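Superfícies de apoio na bancada: placa branca sobre tampo de madeira

Categoria: Oficina e cozinha
Publicado em 15 de agosto de 2020
Texto: Luuk Vandenberghe

Um tampo de madeira clara marca com facilidade. Qualquer recipiente pousado com a base húmida deixa um anel, e a ferramenta metálica arrastada abre riscos no sentido do movimento. A solução usada na oficina de Pimholm é uma placa branca retangular, apoiada diretamente sobre o tampo e retirada para limpeza no fim de cada sessão.

Dimensão da placa

A placa deve cobrir a maior parte do tampo e deixar livre uma faixa de madeira ao fundo. Essa faixa serve para meter os dedos por baixo na hora de levantar. Uma placa à medida exata do tampo fica presa e obriga a usar uma espátula, que acaba por marcar a madeira. No nosso caso, a medida de corte foi de 85 cm no lado maior, com arestas passadas a lixa fina.

Assentamento

1. Aspirar o tampo. Um grão de areia debaixo da placa chega para a fazer oscilar.
2. Verificar os furos e as cabeças de parafuso. As que sobressaem devem ser apertadas até ficarem à face da madeira.
3. Pousar primeiro a aresta da frente e baixar a de trás devagar.
4. Pressionar os quatro cantos, um de cada vez. Se algum ceder, colar um disco de feltro fino por baixo.

Não usar fita adesiva de dupla face. Ao fim de algumas semanas a cola passa para a madeira e só sai com solvente. Para placas que deslizam, uma tira de borracha antiderrapante de 50 mm junto à aresta da frente é suficiente.

Recipientes sobre a placa

Para peças pequenas, prefere-se um copo de paredes direitas a um copo cónico. O copo direito tem mais base para a mesma altura e tomba menos quando se toca no rebordo com uma pinça. As formas de secção quadrada têm outra vantagem: encostam umas às outras sem desperdício de espaço e não rolam se caírem.

O acabamento mate é preferível ao brilhante. Sob luz direta, o esmalte brilhante produz reflexos que dificultam ver o fundo. Tons de bege ou castanho claro destacam-se do branco o necessário para localizar o rebordo.

Colocar o copo recuado, perto da aresta de trás, e deixar a zona da frente livre para as mãos. Ao retirar um objeto com pinça ou garra, descer na vertical junto à parede interior e fechar só depois de passar o rebordo. A entrada em diagonal empurra o copo.

Cabos

Ferramentas de mão com cabo pedem algum cuidado adicional. O cabo que atravessa a placa arrasta o que encontra. Há duas disposições aceitáveis: ao longo do antebraço, preso com uma tira de velcro folgada, ou para fora da aresta do lado da mão que trabalha, com folga que permita chegar ao canto oposto. Joris De Bruijn usa a primeira para trabalhos demorados; para tarefas curtas, a segunda dá menos que fazer.

Limpeza

Pano de microfibra, água morna e uma gota de detergente neutro. Secar logo. Para manchas de chá ou café, aplicar uma pasta de bicarbonato de sódio e água, esperar 4 minutos e retirar sem esfregar em círculos, que deixam zonas baças. Lixívia e esfregões verdes estão excluídos: a superfície fica porosa e passa a amarelecer.

Levantar a placa uma vez por semana e deixar a madeira respirar durante a noite. Em bancadas com calhas metálicas laterais, passar também o pano seco nas calhas, onde o pó se acumula e volta a cair sobre o branco.

Substituição

Riscos superficiais não justificam troca. Uma placa empenada, sim. Para verificar, apoiar uma régua metálica na diagonal e observar se passa luz por baixo. Se o empeno for ligeiro, virar a placa e deixá-la dois dias com peso distribuído costuma bastar. Em setembro publicamos a ficha sobre o tratamento do tampo com óleo.

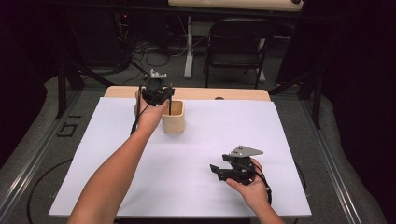

Antes de aplicar o óleo, a madeira tem de estar seca e sem restos de detergente, pelo que convém retirar a placa na véspera e guardá-la na vertical, encostada a uma parede lisa.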